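Wieser Extended Warranty - Common Questions

Is the extended plan worth buying?
For most desktop computers, I doubt it. Parts that fail early are usually covered by the maker anyway, and the plan runs only 2 years past that.

What does "full coverage" mean?
Less than it sounds. Read page one of the terms. Fans, cables and "wear items" are left out - ask Wieser for the list of wear items in writing before you pay.
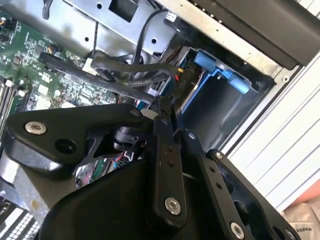
Will opening the case void it?
The sales desk says yes, the printed terms say only "damage caused by the owner." I would go by the printed terms, and keep a copy.

Is there a limit on claims?
Yes, $800 in total. A plan sold with a $2,144 machine has the same limit.

Can I cancel?
Supposedly at any time. Get the refund amount first.

Updated October 2, 2024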